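In Praise of the Checked Tablecloth

I own 46 tablecloths and I'd like to make a case for one of them. Well, one kind of them. The small check, in yellow and white or blue and white or that faded red you find at the bottom of a box at an estate sale. If you have a table and it looks a little sad, put a checked cloth on it and go make coffee. By the time you come back you'll want to sit there!

I know how this sounds. Tablecloths went out of fashion when everybody fell in love with bare wood, and I understand the love. My friend Fouad Fawzy has a walnut table he oils twice a year and he would sooner eat standing up than cover it. We've argued about this since March. His view is that a cloth hides the best thing in the room. Mine is that most of us don't own a walnut table. I paid $40 for mine, it wobbles, and somebody before me used it for soldering.

A check forgives things. Plain white linen shows every drip of tea and makes guests hold their forks like they're at an interview. A big loud floral is fun for a week and then starts picking fights with the plates. But a small grid in a soft color goes along with nearly anything you set on it - a brown bowl, a jar of pencils, last night's mail. It gives the eye something to do between the objects, so three or four plain things start to look like company.

It also does wonders for big rooms. I help set up the monthly supper at Tazi, our neighborhood hall, and that place swallows furniture whole. The first time we ate there we used bare folding tables and it felt like waiting for a bus. Then I brought a bag of cloths from home, and people pulled their chairs in and stayed until we had to ask for the keys. Same tables, same soup (lentil, a bit thin, my fault).

You don't need much on top, either. I'm a firm believer in one plant, one bowl and a cup, and then stop. The plant should have a bit of attitude. I like something spiky or rusty in color against all that neatness, in a small pot that won't block anyone's view across the table.

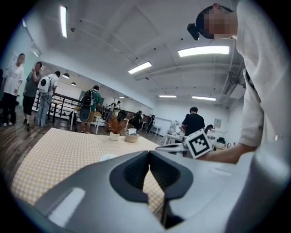
Does a checked cloth have to hang straight, with the lines running along the edge of the table?

Only if a crooked one bothers you. I square mine up for supper guests and let it wander the rest of the week, and the food has never suffered.

As for caring for them, wash them cool, hang them up damp and skip the iron. A few creases are fine. I had one cloth, my yellow one, through 68 suppers before the hem gave out, and then I cut it into napkins and kept going. The napkins are on their second life as dust rags now, and I still smile when I pull one out from under the sink.

Fouad came over last month and ate at my wobbly table. He put his glass down right on the cloth without looking for a coaster, which he would never dare do at home. I noticed. He had seconds, too, and he asked where I find them. Estate sales, mostly - get there early and check the bottom of the box.

Recent in Home & Table
Small Pots, Big Leaves: Plants for a Crowded Table
The Case Against Matching Chairs
A Saturday Soup That Isn't Thin
What I Keep in My Cuvura Bread Tin
Readers Write: Your Oldest Dish Towel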